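Search this forum Go

Can machines do shop chores yet?

drurow_dan: Boxes, yes. Ours stacks 200 a shift. Cords, no. Give it anything that flops and it stalls.

kurek8: Disagree. Coiling a cord is slow but doable.

drurow_dan: Doable once. Try it 8 times in a row.

mondaybench: Power strips are my test. The strip is stiff and the cord goes wherever it wants. Two grippers, one strip, cord still loose:

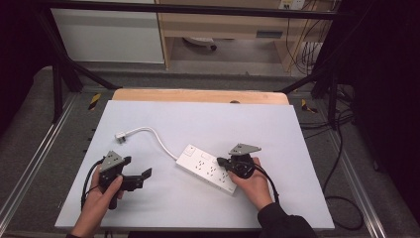
Reply #8

kurek8: Fine, but hands are on both of those. I still say two years for cords.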